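2020-01-02
Lotte Dierckx

4. Travel, Rest and the Fifth Set in the Kolcombe League

4.1 Matches included

In this section we look at whether the visiting team in a regional volleyball league plays worse when it has traveled far and rested little, and in which part of the match the difference can be seen. The earlier sections treated the home advantage as one number for the whole match. A coach cannot do much with such a number. For this reason we now divide the match into sets and give most of our attention to the fifth set, which is shorter than the others and is played only when the score is two sets each.

The data come from the Kolcombe league, in which 20 clubs take part. We use all regular matches of three seasons, 1,036 in total after cleaning. Matches that were decided by forfeit were removed, and so were matches moved to another hall at less than one day of notice, as we could not establish for them who was really the home team. Play-off matches are also left out. They are held on consecutive days in one place in April, and the words "home" and "visiting" have only an administrative meaning there.

The set scores were taken from the Mavis match sheets, which the second referee fills in at the table and both captains sign. Before the second season the sheets were on paper, and the point-by-point columns are sometimes hard to read. When the final set score and the point column did not agree, we kept the final score and marked the set as incomplete. Such sets are used in the analysis of sets won, but they are not used in the analysis of points.

4.2 Measures of travel and rest

Travel distance is the distance by road between the usual hall of the visiting club and the hall of the match, in one direction. We did not use travel time. Most clubs travel by minibus or by private cars, and we have no record of the hour at which they left. A club that leaves early and eats on the way may arrive in better condition than a club that drives a shorter road directly after work, and our measure does not see this.

Rest is the number of full days between two matches of the same team. Cup matches are counted when we calculate rest, although they are not part of the sample. This is important for the stronger clubs, who stay longer in the cup and so have a fuller calendar in the middle of the season. If the cup matches were ignored, the strong clubs would look better rested than they are, and the effect of rest would be mixed with the effect of quality.
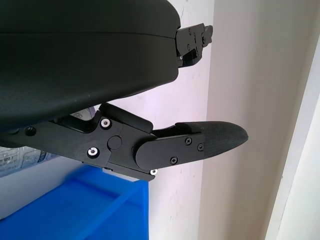
To separate the two further, each team receives a strength value for each season, calculated from its results against all opponents except the one in the match under study. The strength values are then put in the model together with distance and rest. We also tried a version in which the strength could change between the first and the second half of the season. The results were almost the same, and we report the simpler version.

One club needs a separate remark. Gowda played its first season in a borrowed hall, outside its own town, and returned to its own hall only afterwards. For that season we measured the distance from the borrowed hall when Gowda was at home, and from the town when Gowda was visiting. Its players lived in the town during the whole period. Removing all the Gowda matches does not change the direction of any result in this section.

4.3 Results by set

In the first two sets we find a small home advantage which does not depend on distance or rest. It is present for neighboring clubs in almost the same size as for clubs at the two ends of the region. A possible reading is that it comes from knowing the hall: the height of the ceiling, the lights, the free space behind the service line. Several halls in the league have a low beam over one side, and visiting setters need some time before they trust a high ball there. We have no direct measure for this and offer it only as a suggestion.

From the third set the picture becomes different. Visiting teams with one day of rest or less lose more sets than their strength value predicts, and the difference is larger when the trip was long. Distance alone, with normal rest, has only a weak effect. Short rest alone has a clearer one. The two together give more than their sum, and this interaction is what we consider the main result of the section.

The fifth set shows the same direction, but with more uncertainty. Only a part of the matches reach it, and among these only a few combine a long trip with short rest. The points lost by tired visiting teams are mostly lost on reception. Their service errors do not increase — a result that we did not expect, as several coaches had told us that the serve is the first thing to go when the legs are heavy.

Figure 2. Blue plastic crate on a white tabletop with a green and white box lying inside it, and two robot arms reaching in from the sides. 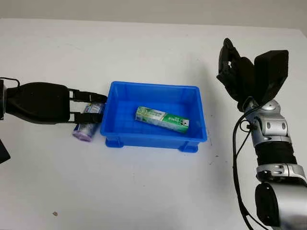

Does a longer rest always help the visiting team?

The benefit stops growing after the third day. Teams with four, five or six days of rest play the late sets at the same level as teams with three, when strength is taken into account. After a pause of more than two weeks the results are even slightly lower, but such pauses occur mainly around the winter holidays, when many teams also train less, and we cannot say which of the two is responsible.

4.4 Sensitivity and limits

We repeated the main model on 500 resampled data sets, drawing whole team-seasons and not single matches, so that the matches of one team stay together. The interaction between distance and rest kept its sign in nearly all of them. The effect for the fifth set was less stable, and it should be read with care.

The league schedule is not random. Clubs may ask for a match to be moved, and they do this more often when they expect a difficult week. If the matches with the worst combination of travel and rest are the ones that get moved, then our sample contains too few of them, and the true effect would be larger than the one we estimate. The league office in Tunmont keeps the requests for moved matches, but only those of the last season were complete enough to examine. In that season most requests came from clubs without a reserve squad.

We also do not know who was on the bench. A team with twelve players who can all be used will feel a short rest less than a team with eight. The match sheets list the players who were present — they do not tell us who was fit to play. Section 5 returns to this point with the substitution records.

Contact: Lotte Dierckx, Tunmont | Copyright the author | Back to top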